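**Hydrangea color change** is the shift in bloom color seen in bigleaf hydrangeas, usually between pink and blue. It depends mostly on how much aluminum the plant can take up, and that in turn depends on soil acidity. Acid soil tends to give blue flowers. White varieties change little, whatever the label on the fertilizer bag suggests.

Home remedies are widely repeated and poorly supported. Rusty nails add iron, and iron does not turn the blooms blue. Coffee grounds are said to work within weeks, but used grounds are often close to neutral.

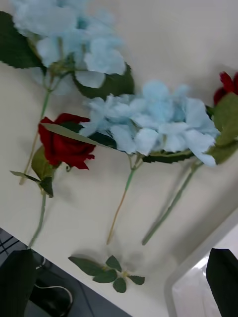

Claims about "true" hydrangea blue deserve similar doubt. Color on a living plant can vary from one branch to the next, and catalog photos are a weak guide. Makers of artificial stems have settled on their own version, often a pale sky blue that deepens toward the center of each floret and fades almost to white at the edges. Real blooms can look like this, though many lean purple.

A garden trial at Felevia compared 231 potted plants over two seasons and is sometimes cited as proof that Covari, a bluing powder, works in 30 days. The trial had no untreated group, so it shows very little.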